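6 min read
14 shares · 2 comments

4. Failure Analysis: Marker Loss and Silent Pose Drift

4.1 Background to the Fault

The collection campaign described in Section 3 produced 2000 demonstrations with the Drosidero hand-held gripper pair. Each demonstration was checked at the time of recording by the acceptance software, which confirmed that both grippers had reported a position for the full length of the episode. Episodes that passed this check were placed in the training pool without further review. The check did not ask whether the reported positions were correct.

The first sign of a fault came during policy evaluation on the Bovov dual-arm cell. On a simple two-handed placing task, the left arm moved below its intended approach height and pressed its fingers into the work surface. The arm's force limit stopped the motion, and the operator pressed the emergency stop. No one was hurt. The left finger mount was bent and had to be replaced. A second event of the same kind took place on the following day, after the policy had been reloaded and the cell recalibrated. Evaluation was then suspended under the Windport laboratory safety procedure, and the work reported in this section was begun.

Calibration of the cell was examined first and was found to be within its normal limits. The controller logs showed that the arm had followed its commands closely in both events. The commands themselves were wrong. When the policy was run offline on recorded input, it again asked for a left-hand height below the surface of the table. This moved the inquiry from the robot to the demonstrations on which the policy had been trained.

4.2 How Position Is Obtained

Position estimates in the Drosidero system come from two sources. The main source is the set of square markers carried by each gripper, which are located by fixed overhead cameras. The second source is an inertial sensor inside the gripper body, which fills short gaps when the markers cannot be read. The filter that joins the two sources was tuned for gaps of a few camera samples. It holds no upper limit on the length of a gap, and it raises no warning when a gap becomes long. An inertial estimate that goes uncorrected will drift, and in our units the drift is strongest in the vertical direction.
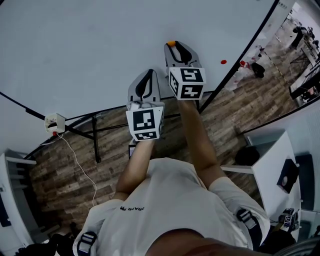
Figure 7. Two-handed demonstration with the hand-held grippers at the collection table.

Marker loss occurs when no printed face can be read by at least one overhead camera. The design intent was that this should be rare, as a cube offers several faces and a turn of the wrist that hides one will usually reveal another. The arrangement can be seen in Figure 7, where each gripper carries its white marker cube behind the curved black fingers, and the left hand holds the handle just beneath the cube. With the arms stretched forward in this way, the cubes stand well clear of the body. The intent fails when the arms are drawn back. The operator's head and shoulders then come between the cube and the cameras mounted behind the station, and the forearm of one side can cover the cube of the other. In that posture the number of readable faces may fall to zero and remain there for as long as the posture is held.

4.3 Method of Inquiry

All 2000 episodes were processed again from the stored camera recordings. For each camera sample, the number of readable marker faces was computed separately for the left and right grippers. A gap was defined as any unbroken run of samples with no readable face. An episode was labeled as affected if it held at least one gap longer than the limit for which the filter had been tuned.

Affected episodes were then divided into two groups by the behavior of the position estimate at the end of the gap. In the first group, the estimate rejoined the marker reading smoothly, and the error gathered during the gap was judged too small to matter. In the second group, the estimate jumped when the marker came back into view. The size of the jump was taken as a lower bound on the error reached during the gap. It is a lower bound only, as an error may grow and then partly cancel before the marker is seen again.

Two reviewers who had not taken part in collection examined the recordings of the second group. They noted the posture of the operator at the start of each gap and the stage of the task in which it fell. Where they differed, the recording was viewed again by both and a common label was agreed.

4.4 Findings

Of the 2000 episodes, 411 were affected. Of these, 122 showed a jump when the marker was recovered and were placed in the second group. In nearly all of the second group the gap fell in the part of the task where the object is brought toward the operator before being set down. This is also the part in which the left gripper moves close to the table surface, so a downward drift had the most harmful effect at the point where the least height was available.

The fault was not spread evenly over the campaign. It was concentrated in sessions recorded after the collection table had been moved closer to the rear camera posts in October. The move had been made to widen a walkway. It was entered in the facilities record but was not passed to the team responsible for the tracking system, and the camera coverage was not measured again afterward.

The acceptance software passed every one of the 122 episodes. As described above, it tested only for the presence of a position value, and the filter supplied one throughout. A sound episode and a damaged episode therefore looked the same to the check. We regard this as the most serious finding of the inquiry. Loss of markers is an ordinary event in optical tracking and should be expected. Here the loss was hidden from every later stage, up to and including the one in which a powered arm acted on the result.

A possible second cause was considered. The Sivakumar replacement fingers fitted to part of the gripper stock are longer than the originals, and an incorrect finger length in the configuration file would also place the fingertips too low. The configuration files were compared with the service records for all units. One mismatch was found, on a spare gripper that had not been used for any accepted episode. Finger length was therefore set aside as a cause of the events on the cell.

4.5 Corrective Measures

The following changes have been made. The filter now marks its output as invalid once a gap passes the tuned limit, and the acceptance software rejects any episode containing an invalid sample. The operator hears a tone in the session headset when either gripper has lost its markers, and may repeat the episode at once. Two further overhead cameras have been placed in front of the station, facing the operator, to cover the drawn-back posture. Any change in the position of the table, the cameras or the operator's standing area now requires a new coverage measurement before collection may continue.

On the robot side, a minimum fingertip height is enforced in the controller of the Bovov cell, independent of the policy. This limit was absent during the first evaluation. Its absence was an oversight in the risk assessment, which had assumed that the force limit alone would be enough to protect the arm and the surface.

The 122 episodes of the second group were removed from the training pool. The remaining affected episodes were kept, with the samples inside each gap masked. A policy trained on the revised pool completed the evaluation sequence without contact between the fingers and the table outside the intended grasps. The height limit was not reached during that sequence. We note that the sequence was short and used a single table height, and the result should not be read as proof that the fault cannot return in another form.

4.6 Remaining Limits

The jump measure cannot detect an episode that ends while the markers are still hidden, as there is no later reading for comparison. Such episodes were assigned to the first group by default. They are covered by the masking described above, but their true error is unknown. Work on an independent estimate of gripper height, using contact with the table at the start and end of each episode, is in progress.

The corrected acceptance software was put into service on 11 August 2025. Episodes recorded before that date should be processed again before use, including those in copies of the pool already shared with partner groups.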